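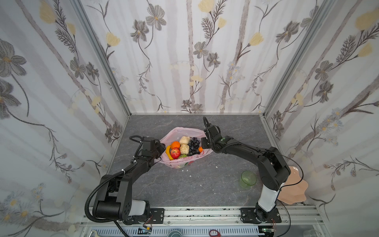
Korletey House, Jarnton
Kitchen and Dining Room Safety Walk-Through, with Comments
Checked: Thu 22 July
Previous check: February

Ratings used on this sheet: OK, FIX SOON, FIX BEFORE NEXT GUESTS

I love doing this house. The kitchen has come a long way since the February sheet, and most of what I wrote up then has been dealt with properly. Comments are under each item, so please read those as well as the ratings!

1. Exits and lighting

1.1 Back door opens fully from inside without a key — OK
The new thumb turn is terrific. It was stiff in February and now a child could work it.

1.2 Path from stove to back door clear — OK
The boot rack has moved to the hallway. Please leave it there over the winter too, when it will be tempting to bring it back in.

1.3 Emergency light over the pantry step — FIX SOON
Comes on when the test button is held, but faded before the hour was up. It should last the full 60 minutes. Order the battery pack only, the fitting itself is fine. Retest after a full day on charge.

1.4 Pantry step edge marked — OK
Bright yellow strip, neatly done, corners pressed down. Very happy with this one.

2. Fire

2.1 Smoke alarm in hallway — OK
Sounded on the first press, and the upstairs alarm went off with it. The date on the back is good.

2.2 Heat alarm in kitchen — OK
Cobweb brushed off. No other comment.

2.3 Extinguisher — FIX BEFORE NEXT GUESTS
The Sulto extinguisher has its pin and seal and the needle is in the green, but the bracket has pulled away from the wall on one side. Longer screws and proper anchors, please. It also needs its service tag filled in. The tag is there, it just has no date on it.

2.4 Fire blanket — OK
Hung at a good height and well to the side of the stove, so you can reach it without leaning over the burners.

2.5 Stove knobs, all burners light and shut off — OK
The left rear burner is slow to catch. Clean the ports with a pin and it should behave.

3. Electrical

3.1 GFCI outlets trip and reset — OK
All of them, first time. The one by the sink has a hairline crack in the cover plate, so swap that when you're next at the hardware store.

3.2 Cords and plugs — FIX SOON
The kettle cord is long enough to hang over the edge of the counter. A cord winder costs next to nothing. The toaster cord is fine.

3.3 Dishwasher — OK
The Zelum runs quietly and there was no water underneath it when I put a flashlight to the kickboard. The hose clamp has been replaced and I'm delighted, that drip had been on this sheet for far too long.

4. Small children

4.1 Items within reach that could choke or smother
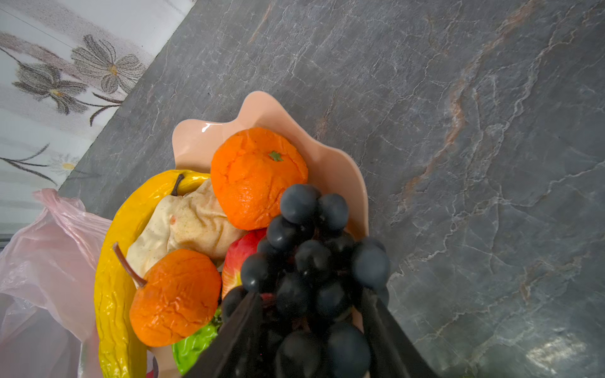
FIX SOON
Families with toddlers book this house more than anyone else, so I go through this section on my knees, looking at everything from their height. Cupboard catches are all working and the magnets are off the refrigerator, well done. What I'd like looked at is the decorative stuff. Artificial fruit in a pretty bowl, like the pink one with the wavy rim, is bright and shiny and a two-year-old will bite that banana without a second thought. Give each piece a good tug for loose bits and set aside anything that fits through a toilet paper tube. Thin plastic bags like the pink one beside the bowl belong in a high cupboard.

4.2 Cleaning products locked away — OK
The dishwasher tablets are in the locked cupboard with everything else. Perfect.

4.3 High chair — FIX BEFORE NEXT GUESTS
One strap buckle doesn't click. Take the chair out of use until the new harness arrives.

4.4 Hot water at the kitchen faucet — OK
The mixing valve is set correctly and the label is still readable.
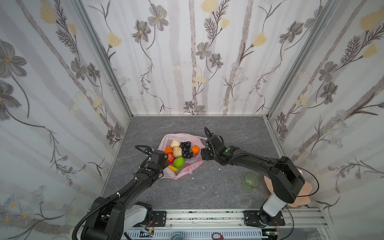
5. Floors and furniture

5.1 Rugs — OK
Non-slip pads are under both. Hooray!

5.2 Dining chairs — FIX SOON
The one with the painted back wobbles. It wants gluing and clamping, and a night to set.

5.3 Step stool — OK
Rated for 300 pounds, feet all present, hinge lock snaps in firmly.

5.4 Tall cabinet fixed to wall — OK
Bracket is tight. I gave it a real pull.

6. Paperwork

6.1 Guest information binder — FIX SOON
Page 12 still gives the old number for the gas company. Page 17, the floor plan, is excellent but should also be taped inside the pantry door.

6.2 First aid kit list matches contents — OK
Restocked, tweezers included.

Please initial each FIX item when it's done and leave the sheet in the binder.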